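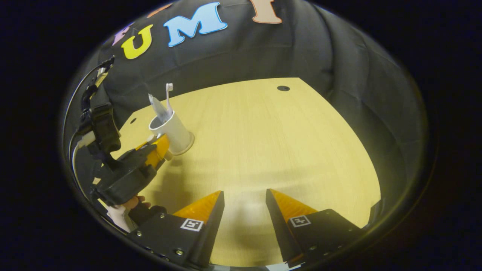 Small Corners: the bathroom cup and other everyday things

Welcome to the gallery for the Skurkuldale household things project, which I have been meaning to put up properly for a very long time (my sister has stopped asking, and I think that is a worse sign than when she asked every week). It grew out of a talk I gave at the Britomholm library in September on the ordinary objects we keep near a tap, and it has been growing in a slow, untidy way ever since. People kept coming up afterwards to tell me about their own cups and mugs and jam jars, and I went home with a notebook full of other people's bathrooms, which I can recommend to anyone who wants to feel fond of their neighbours.

I should say I came to this as a keen tidier and nothing grander. I ran the linen and homewares counter at Montes for 31 years, and if you spend that long helping people choose towels you do learn that everybody has a way they like things to be, and that they'll defend it quite cheerfully for as long as you'll stand there and listen. I never minded listening. Some of my favourite afternoons at the counter sold nothing at all!

The white cup, with brush and tube

A plain white cup, very slightly tapered, with a toothbrush standing up in it and a silver-grey toothpaste tube leaning to one side. I am terribly fond of this arrangement. It is what my grandmother had on her windowsill, and what I have on mine, and I suspect what a good many of you have too, whatever the magazines would like us to buy instead.

The toothbrush is white as well, bristles and all, with just a touch of light grey at the head. I do like a white brush in a white cup. Mine at home is a rather fierce green and my husband's is orange, and the two of them together look like a fruit stall, but they were on special and we are not replacing them until they're done.

The tube goes in with its crimped end up, and I know there are strong feelings on this point. At the library talk we had a show of hands and the crimp-up people won, although the cap-up people were a good deal louder and one of them followed me out to the car park to continue the discussion. My own feeling is that cap-down keeps the paste where you want it, and you get your last few mornings out of the tube without having to iron it flat with the handle of a comb.

The wood underneath is a pale, warm colour with a faint grain, and I think it does the cup a real kindness. White on white tile can look a bit like a dentist's, whereas white on a honeyed sort of wood looks like someone lives there. If you have a timber shelf at home, do put a little saucer or a square of cork under the cup, as a ring will come up sooner than you'd expect and it takes ages to get out again.

Then there are the big felt letters along the dark grey cloth behind. The yellow U and the blue M both have a white border, and it's that thin edging that makes them sing out so well against the grey. I have cut a fair bit of felt in my time for school fairs, and the trick with a border is to cut the white one first, a shade too large, glue the colour on top, and only trim once it's completely dry. Do it the other way around and you'll be chasing a wobbly edge all evening.

A few notes on keeping a brush cup nice

Empty it and rinse it every few days. I do mine while the kettle boils, so I never have to remember it as a job of its own.

Choose one with a wide enough mouth that you can get your hand and a cloth right to the bottom. I had a lovely narrow one from Drollico that I gave up on after 4 months, and it now holds pencils, a job it does beautifully.

A smooth rim is easier to wipe than a fancy one. I say this as a person who once owned a cup with a scalloped edge and a painted wren on it, and loved it dearly, and scrubbed it with a cotton bud.

And if a cup is heavy enough that it doesn't tip when you lean a full tube against the side, you've found a good one and you should hang on to it.

I'm hoping to have the kitchen sink page up next, with the dish brushes and the soap saucers, once I have sorted through my notes. Do write in if you have a favourite to tell me about, I read every one, even if I am slow to answer.

Lejla Vlachou, March 2018

Comments

Marg T.
Crimp up, always. My late mum used to roll hers from the bottom with a clothes peg on the end and it lasted forever. Lovely page Lejla.

pottingshed93
Cap-up here and not sorry. Was that you in the car park? I was the one with the umbrella.

Denise
Do you find the cork goes mouldy? Mine did after one winter. I've gone over to a bit of slate.

Lejla
Denise, it does if you leave it, I stand mine up on its edge to dry on washing day. Slate is a very good idea and I'm cross I didn't think of it.

This site uses cookies to remember your preferences. By continuing to browse you agree to our use of cookies. OK

© Skurkuldale Small Corners | Contact | Back to top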